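How Does a Town Rule Get Made?

Have you ever seen a sign at the park that says "No bikes on the path" and wondered who got to decide that? Somebody must have, and it probably wasn't the person who put up the sign! Rules like that one are called ordinances (say it like this: OR-din-un-sez), and an ordinance is really just a law for one town or city.

Let's make up a town and call it Manalo. Lots of people in Manalo walk their dogs after dinner, and some of the dogs are very large and very friendly and like to jump on people. A girl named Jocelyn gets knocked over by one of them, so she writes a letter to her town council, which is a small group of grown-ups the voters have picked to make decisions for everybody.

One council member, Ms. Samonte, reads the letter and thinks Jocelyn has a good point. She writes down an idea for a new rule: dogs must be on a leash on the sidewalk. At this stage it isn't a law yet. It's called a proposal, and people are allowed to grumble about it as much as they like.
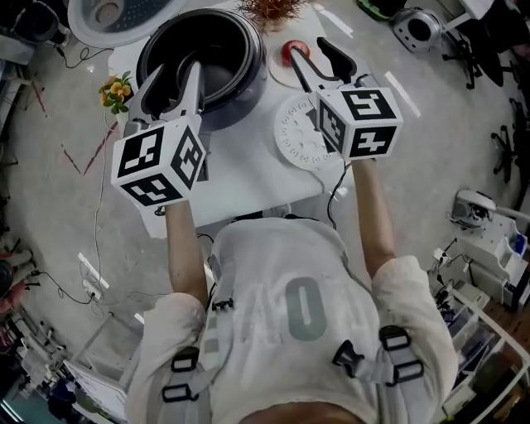

And they do get to grumble, right out loud, at something called a public hearing. Anyone who lives in town can come and talk, even kids in most places. Mr. Layug might stand up and say his dog is old and slow and hardly needs a leash at all. Somebody else might ask how long the leash can be (a good question, because a leash as long as a street wouldn't help much!). The council listens, and sometimes it changes the words of the proposal before going any further.

Then comes the vote. Suppose the Manalo council has 11 members. If more than half of them say yes, the rule passes, and it usually starts on a certain day, maybe the first of January, so that everyone has time to hear about it and buy a leash.

A town can't make just any rule it wants, though. Its ordinances have to fit with the laws of the state, and state laws have to fit with the Constitution. When two laws seem to say different things, a judge may have to read them both very carefully and decide which one people should follow.

If there's a rule in your own town that puzzles you, ask a grown-up to help you look it up, or write to your council the way Jocelyn did.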